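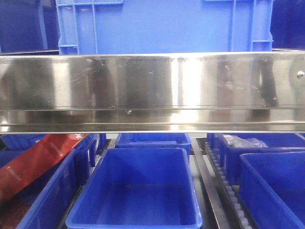
20/03/2022

Debout trop tôt, mal dormi, café avalé debout. Encore les bacs bleus toute la journée. J'en vois quand je ferme les yeux.

Francine veut que tout le coin soit trié avant la livraison de Rurkent. 143 références à replacer, les petites d'abord, les lourdes en bas. Fait la moitié. Peut-être un peu plus. Jaxon avait mélangé les étiquettes de la rangée du fond – recommencé deux fois, perdu la matinée. Pas râlé. Enfin si, un peu.

Passé un coup de chiffon sur l'inox avant midi. Les traces de doigts reviennent aussitot, et les rayures ça ne partira jamais. Demander à Nassoro s'il reste du produit, celui qui pue.

Mangé en 9 minutes, sandwich au thon, assise sur les marches. Mackenzie m'a parlé de son déménagement, j'ai écouté à moitié, je m'en veux. La rappeler ce soir ?

Après-midi plus calme. Rincé les grands bacs au jet, mis à sécher retournés. Manches trempées jusqu'au coude. Commandé 800 étiquettes neuves chez Kartha, les anciennes se décollent toutes.

Mal au dos, côté gauche, comme en mars dernier. Bouillotte.

Pour demain – finir la rangée du fond, rendre la clef à Liette, acheter du pain et des piles. Et les gants !! Encore oubliés les gants.

Au lit, il est tard, je nécris plus droit.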